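소비자행동론 강의노트 4주차
주제: 선반 앞의 소비자, 저관여 구매와 진열

1. 지난 시간 정리
고관여 구매는 교과서가 좋아하는 구매입니다. 문제 인식, 정보 탐색, 대안 평가, 구매, 구매 후 평가. 다섯 단계가 화살표로 예쁘게 이어지지요. 지난주에 이 그림을 외운 분들께는 죄송하지만, 오늘 다룰 물건을 사면서 저 화살표를 다 밟는 사람은 드뭅니다. 욕실 세정제를 고르며 대안 평가표를 작성하는 분이 계시면 연구실로 오세요. 인터뷰하고 싶습니다.

2. 저관여 구매의 특징
생활용품은 단가가 낮고, 잘못 골라도 크게 다치지 않고, 남에게 자랑할 일도 없습니다. 그래서 소비자는 기억나는 것, 눈에 띄는 것, 지난번에 산 것 중에서 집습니다. 학술 용어로는 휴리스틱, 우리 어머니 용어로는 "쓰던 거"입니다.

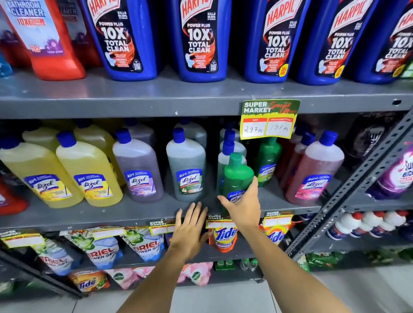

관성 구매와 브랜드 충성도는 시험에서 가장 많이 헷갈리는 부분입니다. 둘 다 겉으로는 반복 구매입니다. 차이는 그 제품이 품절일 때 드러납니다. 충성 고객은 다른 가게로 가고, 관성 고객은 옆의 것을 집습니다. 기업 발표 자료에서는 후자도 대개 '충성 고객'으로 집계되니 읽을 때 주의하세요.

3. 사례: Sullel의 진열 변경
교재 부록에 실린 Ardalan Heydari의 사례입니다. 세제 브랜드 Sullel은 유통업체 Postia의 매장에서 4월 한 달 동안 진열 위치를 허리 높이에서 눈높이로 옮겼습니다. 관찰된 구매 건수는 3,526건이고, 이 중 계산 직후 면접에 응한 사람은 194명입니다. 왜 이 제품을 골랐느냐는 질문에 "위치 때문"이라고 답한 사람은 거의 없었습니다. 다들 품질과 향을 말했습니다. 향은 뚜껑을 열어 봐야 알 텐데 말이지요.
면접 자료만으로 "소비자는 향을 중시한다"고 결론 내리면 안 됩니다. 작년 보고서의 절반이 그렇게 썼습니다.

4. 포장이 하는 일
가. 식별: 멀리서 색과 용기 모양만으로 제품군을 알아보게 합니다. 같은 제품군끼리 닮아 가는 이유이기도 합니다.
나. 정보 제공: 성분, 용법, 주의사항. 법이 시켜서 적고, 아무도 안 읽습니다.
다. 설득: 배수, 증량, "강력" 따위의 표현. 무엇에 비해 강력한지는 대체로 생략되는데, 저관여 상황에서는 비교 기준이 없어도 숫자가 단서 노릇을 합니다.
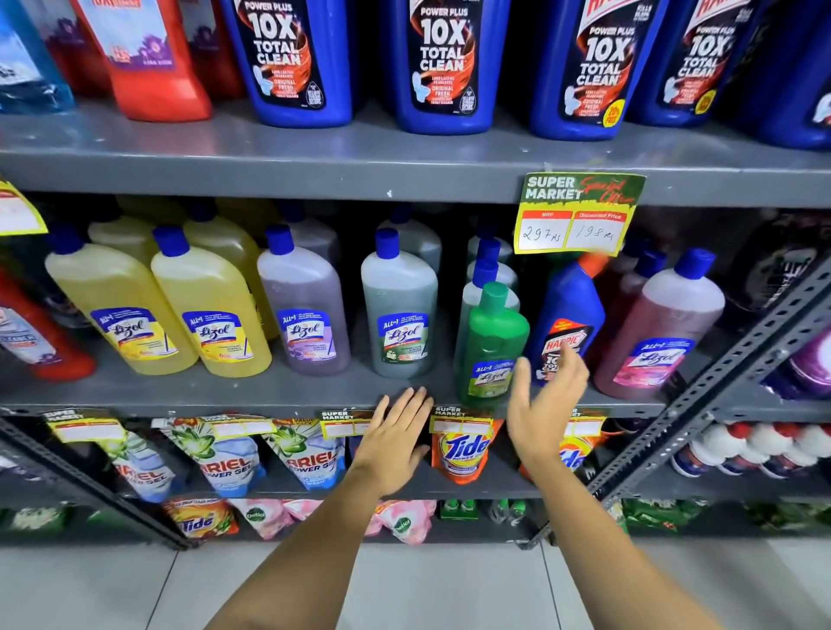

5. 과제
가상 브랜드 Ccori와 Stavlow 중 하나를 골라 저관여 소비자를 겨냥한 포장 전략을 쓰세요.
분량은 A4 2쪽, 배점은 100점입니다. 글자 크기를 키워 분량을 맞추는 것도 일종의 포장 전략이지만 점수는 없습니다.
제출 마감: 2023년 9월 22일
읽을 것: 교재 6장 앞부분, 부록의 Sullel 사례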